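Wodport Students Teach a Robot Arm to Put the Mugs Away

The robotics club at Wodport High has spent most of the spring on a chore its members admit they avoid at home. The goal is easy to state: a robot arm picks up a mug and puts it on a shelf. The club would like this to happen without anyone holding their breath.

It will have to happen in front of strangers. The Brorcombe Tabletop Challenge, a regional contest for high school teams, gives each arm eight minutes to clear a table, and the judges take points off for anything dropped, tipped or, in the wording of the rule book, "relocated with excessive force."

"We read that line out loud a lot," said Hwa-young Seo, a junior and the club's captain. "Usually right after a loud noise."

The shelf

Teams may bring their own shelf as long as it fits on the table. Wodport's is black, it stands on a white tabletop in front of a white curtain, and it has been the subject of more meetings than the robot. Chang-ho Chae, a sophomore, is in charge of it. He has a notebook of measurements that he does not lend out.

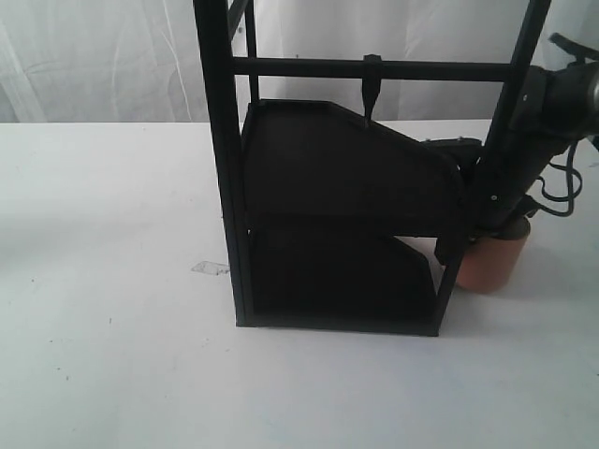 The mug

Mugs were Eun-ji Yook's idea, and she has been reminded of this. The rules offer a choice of household items, among them a sponge, which several teams have sensibly picked. Yook argued that a mug scores higher and has a handle. The handle has since proved to be a mixed blessing, as it sticks out in whichever direction is least convenient.

The club practices with ceramic, since that is what the judges will hand out. The thrift store on Chacko Street sold them a box of mismatched mugs in the fall. The box is lighter now.
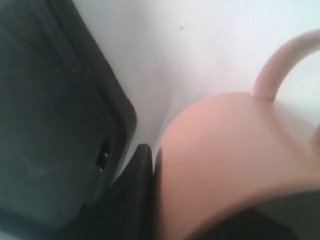

Practice runs start at 3:30 and end when the custodian turns off the hallway lights, which everyone has agreed to treat as a hint. Students take turns steering the arm by hand controls while a computer records the run, and the recordings are used to train the software that will do the steering on contest day. The club has set itself a target of 1,000 recordings. Seo puts the current total at roughly 60 percent of that – a figure Chae disputes, on the grounds that some of them are mostly of people saying sorry.

Jong-dae Pyo, who teaches physics and advises the club, describes his role as ordering parts and staying calm. The money for parts came from a bake sale and from Prileo, a local plumbing supply company whose owner had a daughter in the club years ago. Its logo will go on the team shirts if the shirts arrive.
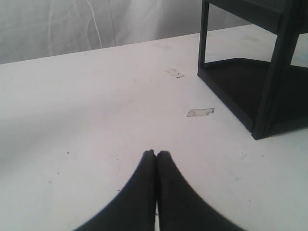 Last year's team finished 49th at Brorcombe with a machine that sorted socks, or at any rate moved them. Most of that group has graduated. The current members have watched the video of the final round several times and have asked that it not be shown at the end-of-year dinner.

Benedito Pimentel, a senior and the only holdover from the sock team, said expectations are reasonable. "If it puts one mug on one shelf and lets go, I'm going to cry," he said. "If it puts up two, I'm going to be hard to live with."

The contest begins Sunday at 10 a.m. in the Brorcombe fairgrounds exhibition hall. Admission is free, and parking is in the lot behind the livestock barn.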